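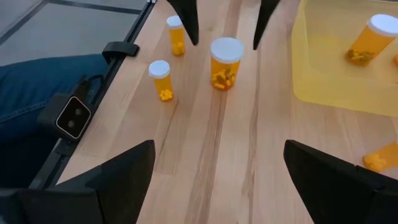 **How long are returned-medicine records kept in this dataset?**
Records are kept for 60 months from the date of collection, after which they are removed from the next release.

## Holton Medicine Return Records

The dataset covers returns accepted at 14 pharmacies in the Holton district. Each row gives the site code, month of return, drug class and weight in grams. Names and prescription numbers are removed before transfer.

- Rows: 192
- Format: CSV, UTF-8
- Updated: each February
- Maintainer: Roland Wainwright, Nikolaidis Institute

Weights under 30 grams are reported as one band – this applies to all sites.

Last revised 7/29/19.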